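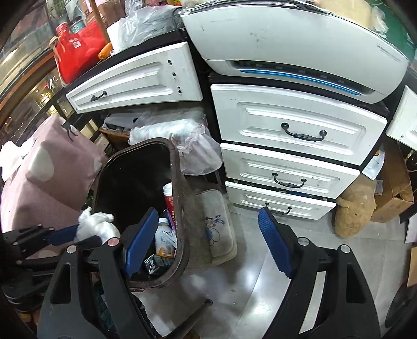 A tissue held at the rim of a dark brown bin, touched by a blue pad

From: Åsmund Åberg
To: Murkberg Parish Talk
Date: Apr 1, 2021
Subject: Re: Heat main easement, what the council is being asked to sign

Pascal, thanks for typing all that up. I've read it twice now, and the draft agreement once, and I'm less keen than I was before I started. My comments are under your paragraphs.

Pascal Reuter wrote:

> The council has reached draft terms with Skitus for the heat main
> from the Feltix works to the old dairy. Skitus gets a strip 17 metres
> wide across the common for 60 years. In return the parish gets a
> one-off payment and a connection point for the hall.

Seventeen metres is very wide for two buried pipes. I asked at the drop-in why they needed it and was told it was "the working width". Fine, but a working width is what you need while you are digging. The draft has no second, narrower figure for after the trench is filled in. As written, they keep the full width for the whole term, and clause 4 says we can't plant trees or put up any structure on it without their consent. The cricket nets are a structure. So is the noticeboard, if somebody wants to be awkward about it.

I would want to see two widths in there, one for the works and one for afterwards, with a date when the first turns into the second.

> The route is 905 metres in total, most of it along the existing
> bridleway, so disruption should be small.

"Most of it" is doing a lot of work in that sentence. The plan at the back shows the line leaving the bridleway just past the ford and going straight over the top field. I make that well under half on the bridleway, though I was measuring with a ruler off a photocopy and would be glad to be put right. Has anyone on the list seen the full-size plan? The clerk told me it was "with the solicitor", and that was before the last meeting too.

Also, who says the disruption should be small? If it was Skitus, please say so when you quote it. I don't mean that rudely. It's just hard to tell in your summary which bits are the council's view and which bits came off the leaflet.

> The payment is £2,000, which the chair called a fair outcome for a
> community of our size.

I don't see what our size has to do with it. The strip is worth what it is worth whether there are fifty of us or five thousand. Did anybody get a valuation? There isn't one in the papers, and if there was one I'd expect it to be mentioned. Spread over the full term it comes to a bit over £33 a year, and there is nothing about it going up. The allotment holders pay more than that between them for the water tap.

> Access for maintenance will be by prior notice.

Not in my copy. Clause 7 says notice "where reasonably practicable", and doesn't say how long the notice is or who gets it. Price, who grazes the top field, has a tenancy that isn't mentioned anywhere in the draft. If a digger turns up at lambing he'll have a claim against somebody, and I suspect it will be the parish, as landlord. I rang him last night and he hadn't been sent anything.

> The hall connection could bring our heating bill down a good deal.

Could, yes. But all we're being given is a capped stub at the car park wall. The heat exchanger, the pipe into the building and whatever has to be done to the radiators would be ours to pay for, and then we'd be buying heat at a tariff that hasn't been set. I'd like to see the sum done before we count it as a benefit. I might well be wrong about this one – I know the oil bill is dreadful – but at the moment there's no sum to be wrong about.

> The vote is at the May meeting. I think we should support it. If we
> drag our feet they may go round by the road.

They may. They have been saying so for a good while, and going by the road means traffic lights, a long closure and a lot of tarmac to put back. I doubt that is cheaper than talking to us properly. If they had a better route they'd be on it.

For what it's worth I'm not against the scheme. Feltix throws that heat away now and somebody ought to use it. What I can't do is say yes to a draft with no valuation, no plan that anyone can look at and a tenant who hasn't been asked.

I've put a request in to the clerk for the plan and for any letters about the price. If it comes back before the meeting I'll post what I get here. Could you send me the page with schedule 2 on it? Mine goes from 11 to 13.

Åsmund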